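Truline Meditation Bench, Folding Model

I sit for meditation most mornings and my knees have stopped forgiving me for it. Cross-legged on a cushion I can manage 14 minutes before one foot goes numb. The Truline bench is meant for kneeling. You tuck your calves under the seat and your weight goes onto the wood.

It comes flat, with two legs that fold out on hinges. The seat tilts forward a little, and that tilt pushes the lower back into its natural curve. I noticed the change in the first week. My shoulders stayed down and I was not shifting around so much.
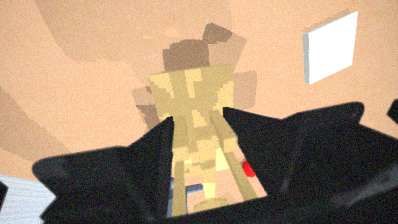 Review by Ines Dendell, yoga and home practice writer

After a month I can sit for 37 minutes without moving my legs. The ankles took longer to get used to it. A folded blanket under the shins helps on a hard floor, and a rolled towel under the ankles helps if yours are stiff.

The pad is the weak part. It is thin, it slides, and the cover does not come off for washing. I put a piece of rug grip under mine. The hinges also squeak when you lean forward to bow.

I tried the Doucet bench as well. It is roughly 2 inches taller and suits long legs better, but it does not fold. If you travel, get the Truline.

Comments

tallpaul: Too low for me, I'm 6 feet and my heels touched the seat. Sent it back.

mornings_only: Candle wax on the hinges stopped the squeak on mine.

Related
Drarnum buckwheat cushion review
Kneeling poses for stiff ankles
Choosing a mat for a cold floor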